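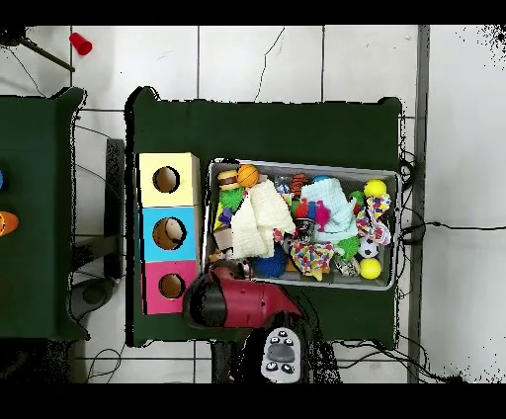 Why do warehouses lose things they still own?

Mostly because an item has two locations, the one on the shelf and the one in the records, and only the first can be tripped over. This week is about the second.

Inventory Basics, Handout 4
Record accuracy and cycle counting
Revised August 2019

Read this before the session. The slides repeat it with larger type and fewer words.

1. What a record claims

An inventory record makes three claims: what the thing is, where it is, and how many there are. Firms like to check the third and assume the first two. Stetach, the parts distributor we follow all term, had 274 pump seals in the system and 274 pump seals in the building. The auditors were pleased. The seals were in the wrong aisle, under the wrong part number, and the company had been paying rush freight on replacements since November.

Quantity accuracy at Stetach: 100 percent. Usefulness of that figure: discuss.

2. How records go bad

Receiving errors. The packing slip says 49, the carton holds 44, and the clerk types what the slip says. Slips are easier to read than cartons.

Unit of measure. One box, or one box of twelve? The Rurneck depot ordered gloves by the pair and issued them by the glove. Read the case in the course pack and try to be kind.

Unrecorded moves. Somebody shifts a pallet to get at another pallet and means to shift it back. Most of what gets called theft in a first-year report is this.

The miscellaneous location. Every site has one. It goes by OVERFLOW, or TEMP, or in one case YURT, after the tent it was kept in. Stock goes in with a scan and comes out without one. Watch the balance on these locations. If it only ever grows, you have found your problem.

3. Cycle counting

The old method is the annual count: close the building, buy pizza, count everything, argue. It gives you one good day of records a year.

Cycle counting spreads the work out. Sort items by annual value into A, B and C. Count A items often, C items seldom. A count has to be blind, meaning the counter doesn't see the system figure first. Counters who see it tend to agree with it.

When a count is off, don't adjust yet. Recount, check for open transactions, look in the neighboring bins — then adjust, and write down a cause. "Adjusted" is not a cause. Neither is "system," though you will meet it on every form you ever file.

4. For next time

Read the Fument case, pages one to nine. Come ready to say which of the four failures in section 2 started the trouble, and which one management blamed. They are different failures. Bring a calculator that isn't your phone.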